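Workplace Review: The Drudano Tabletop Sorting Arm
Published by the Emberg Office of Workplace Practice
Aug 16, 2026

Summary rating: suitable, with conditions

The Emberg learning materials workshop cleans, sorts and repacks classroom sets that schools return at the close of the year. Foam letters make up the largest share of the work. The workshop placed one Drudano arm on its sorting line in June, and this office was asked to review both the equipment and its effect on the employees assigned to that line.

Scope of the review

The unit was used for 11 weeks at a single table. It ran under the Sarpong scheduling software already in place at the workshop. Six employees worked alongside it in rotation, and all of them were interviewed. Purchase cost was outside the scope of this review.

Performance

The arm carries a two-finger gripper with a small camera mounted close to it. Its task is to take letters from a plate and place them in the tray assigned to each set. Letters that lie flat and apart from one another are handled well. Letters that touch are harder, and the arm will at times pick up two together or close on the edge of one and release it. Employees learned to spread the letters before starting a run. This is a simple step, but it is handwork, and the supplier's literature does not mention it.

Recognition of rotated letters was better than expected. An N on its side can be taken for a Z, and the software asks for confirmation in such cases. During the first weeks these requests were frequent enough to interrupt other duties. A settings change made by the supplier reduced them, although M and W continue to require attention.

The stated batch limit is 200 pieces between checks. The workshop found this too high for mixed sets and now stops the line well short of it.

Effect on employees

Before the arm was installed, sorting was done by hand in shifts of 5 hours, seated, with few breaks in posture. Employees reported sore wrists and tired eyes at the end of a shift. Most now spend the larger part of that time inspecting pieces for wear, preparing plates and completing sets that have missing letters. Those interviewed generally preferred the new arrangement, and several noted that inspection had been rushed in earlier years.

Two concerns were raised repeatedly. The first is pace. When the arm is running, employees feel obliged to keep plates ready for it, and some postponed short breaks in order to do so. Management has since confirmed in writing that the arm may be paused at any time without explanation. The second is conversation. Hand sorting was done by several people at one table, while plate preparation is now done by one or two. Employees described the work as quieter — not all of them meant this as praise.

No positions were removed during the review period. The office notes, however, that one seasonal post was left unfilled, and it recommends that the workshop state plainly whether this was connected with the new equipment.

Comparison with earlier equipment

The workshop previously tested a Vomus feeder, which moved pieces along a vibrating track. It was faster with identical items and of little use with mixed ones. It was also loud. The Drudano arm is slower and can share a room with people who need to talk to one another.

Recommendations

The unit may remain in service. Training should be given to every employee on the line, including temporary staff, before they work beside it. The pause control should be moved to the front of the table, within reach of a seated person. Break times should be entered in the Sarpong schedule as fixed periods. A further review is advised before a second arm is ordered.

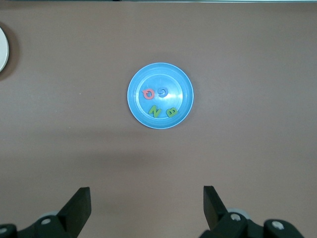
Foam letters on a blue plate at the sorting table, with the two gripper fingers in the foreground.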